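Food Traditions and Technique
Unit 2 handout: What does injera batter need?
Instructor: Maëlys Riviere

Most recipes for injera open with a story. The batter is ancient, the method never changes, and only pure teff will do. Treat all of that as a set of claims and check each one before you repeat it in your paper.

Start with the flour. Teff is a tiny grain with no gluten, so the bubbles in the batter are held by starch and by the thickness of the mix. Plenty of home cooks blend in barley, sorghum or wheat, depending on price and on what the store carries. Calling those versions fake tells you more about the writer than about the bread. Ivory teff gives a milder flavor than brown. Whether you could pick them out blindfolded after a long ferment is another matter, and I have my doubts.
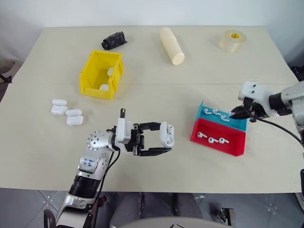
Next, the ferment. Your reading from Ruby-Lee Trevaskis says the batter must stand three days. Must it? Time depends on the warmth of the kitchen and on how much old starter goes in. A July batch can be sour enough in half the time a winter one takes. Smell it, taste a drop, and look for liquid on top. Pour that liquid off if you want a gentler bread.

Some cooks then boil a little of the batter with water and stir it back in once it cools. This step, absit, thickens the mix and is said to give better "eyes" on the surface. The chapter offers no side-by-side test, so we'll run one. Make 2 bowls from the same starter, one with absit and one without, and cook both on the same pan.

On pans: the Tsegaye booklet insists on a clay plate. An electric griddle with a lid works too. Injera is cooked on one side only, covered, and never flipped. Too much heat sets the surface before the holes can open.

For next class
Read Trevaskis, chapter 12. Mark every sentence that says "authentic" and write down what evidence she gives for it.
Bring notes on your own starter, including failures.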